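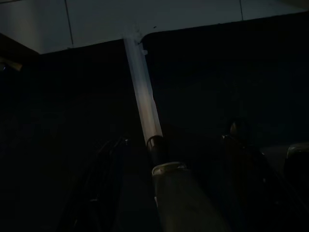
If the controller says the gripper is closed, why would the operator doubt it, came the comment after the dry run at Nasen. Fair point. Answer it first and then go to the timeline.

The fault: the Gollberg controller kept publishing the last good finger position after the encoder bus had dropped out. Same value, fresh timestamp. Everything downstream treated it as a live reading, including the speed limiter, which lets the arm move faster when it believes the fingers are shut.

Pause. People usually ask whether anyone was hurt. No. The arm swept across the work area at full travel speed with the fingers open and somebody hit the stop.

SLIDE 2 — TIMELINE

Bus dropout at zero. Limiter released at 400 ms. Stop pressed at 900 ms. Say the numbers slowly.

Watchdog did not trip. It was checking message age, and the messages were never old. Point at the flat line on the plot and leave it up for a bit.

SLIDE 3 — HOW OFTEN

We went back through the Grønli logs and replayed 3,594 runs in Aver. Flat position with a commanded change appeared in 1,831 of them. Most of those lasted a few samples and did no harm. Do not let the room read that as 1,831 near misses. It is a count of how often the condition for one existed.

If asked why it went unnoticed: the position trace was smoothed before storage, so short dropouts looked like ordinary lag. Smoothing is now off in the raw channel.

SLIDE 4 — WHAT THE CAMERA HAD

The wrist camera was recording throughout and was not used by any safety check. Still is not. It is useful for review only, and finger opening can be judged by eye even when the background is badly smeared.

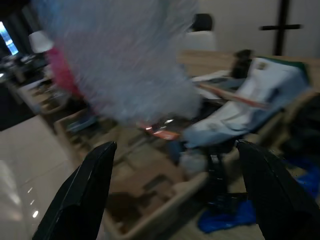
Slide 4. Wrist view, gripper fingers apart, background blurred by motion.

Expect a question on using vision as the second source. Our position is that it is too slow and too dependent on lighting to gate motion. Fine for an offline cross-check.

SLIDE 5 — CHANGES

Timestamp now comes from the encoder board. A dropout makes the age grow and the watchdog trips as designed.

Limiter defaults to slow if position does not change after a command. This costs some cycle time and we have accepted it.

Still open: behaviour when the bus recovers partway through a move. The Grønli arm holds and waits for a reset. The Nasen arm resumes by itself, and it stays on reduced speed until that is fixed.

Questions. Keep slide 2 handy.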